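Section 4. Installing the Bamness Under-Sink Water Filter

4.1 Before you start

The Bamness filter connects to the cold water line under a kitchen or utility sink. It is intended for treated municipal water only. Do not connect it to a hot water line, a private well without disinfection, or a line feeding a boiler.

Read all of Section 4 before shutting off the water. Allow enough working space in the cabinet to remove the cartridge downward. The minimum clearance below the housing is 4 inches.

Tools needed: adjustable wrench, cordless drill, Phillips screwdriver, pencil, tube cutter, level, bucket, two dry towels. Thread seal tape is supplied in the parts bag.

CAUTION: If static water pressure exceeds the limit printed on the housing label, install a pressure regulator upstream of the filter. Damage caused by excess pressure is not covered under Section 9.

4.2 Shutting off the supply

1. Close the cold water stop valve under the sink by turning it clockwise until it seats. Do not force it.
2. Open the cold faucet and leave it open until the flow stops. If the flow does not stop, close the main valve for the building and replace the stop valve before going further.
3. Place the bucket under the stop valve.
4. Loosen the compression nut on the faucet supply hose and let the hose drain into the bucket.

NOTE: Older stop valves with a multi-turn stem may drip at the packing nut after being closed. Tighten the packing nut one eighth of a turn.

4.3 Mounting the bracket

1. Hold the bracket against the side wall of the cabinet with the arrow pointing up. Check it with the level.
2. Mark the two upper holes. The lower hole is used only with the Mestberg double housing.
3. Drill pilot holes no deeper than the thickness of the cabinet wall. Measure the wall first. If it is thinner than the supplied screws are long, fit the backing plate (part 2907).
4. Drive the screws until the bracket no longer moves. Do not overtighten in particleboard.
5. Hang the filter head on the bracket and push until both tabs click.

CAUTION: Do not mount the bracket on the rear wall if the supply pipes run behind it.

4.4 Connecting the tubing

1. Thread the Allik tee adapter onto the stop valve. Wrap the male threads clockwise with three turns of tape.
2. Reconnect the faucet supply hose to the straight outlet of the tee.
3. Cut the blue tubing to length. The cut must be square. An angled cut will leak at the push fitting.
4. Push the tubing into the side outlet of the tee until it bottoms, then pull back lightly to confirm that it is held.
5. Route the other end to the port marked IN. Keep bends wide, and keep tubing away from the garbage disposal and the dishwasher drain.
6. Connect the white tubing from the port marked OUT to the filtered water faucet.

NOTE: To release a push fitting, shut off the supply, press the collar flat against the body with two fingers, and pull the tubing straight out.

4.5 Fitting the cartridge and flushing

1. Remove the plastic wrap and both end caps from the cartridge. Discard them with household trash.

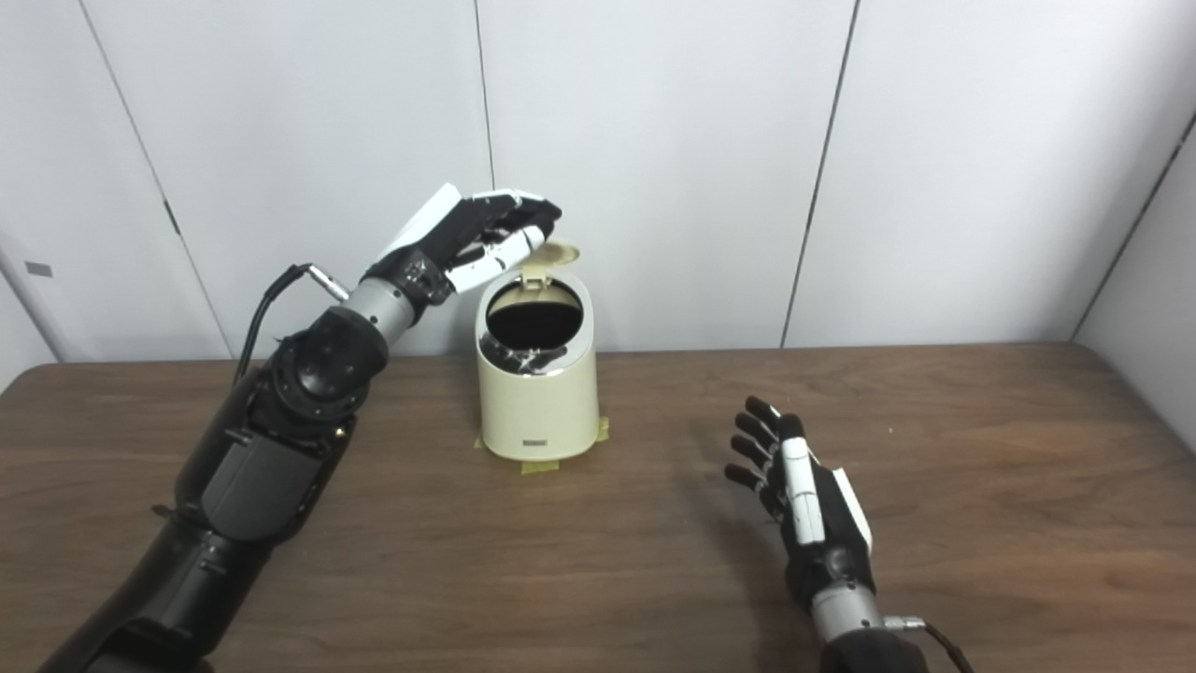

2. Check that the O-ring is seated in its groove. Apply a thin film of the supplied silicone grease. Do not use petroleum jelly.
3. Insert the cartridge into the head and turn it to the right until the marks line up.
4. Open the stop valve slowly. Wipe each joint with a dry towel and look for moisture. Wait 10 minutes and check again.
5. Open the filtered water faucet and run it for 10 minutes. Gray or cloudy water at this stage is carbon dust and trapped air. Do not drink it.
6. Close the faucet. Write the installation date on the label supplied and attach it to the housing.

4.6 If a joint leaks

Threaded joint: close the stop valve, remove the fitting, strip off the old tape, rewrap, and reassemble.

Push fitting: release the tubing, trim the end square, and reinsert.

Filter head: remove the cartridge and inspect the O-ring for nicks or grit. Replacement O-rings are sold as Lagman kit 133.

If the leak continues, leave the stop valve closed and contact the dealer. Have the serial number ready. It is stamped on the underside of the head.

Section revised 28/05/2026. Technical review: Gerardo Agbayani.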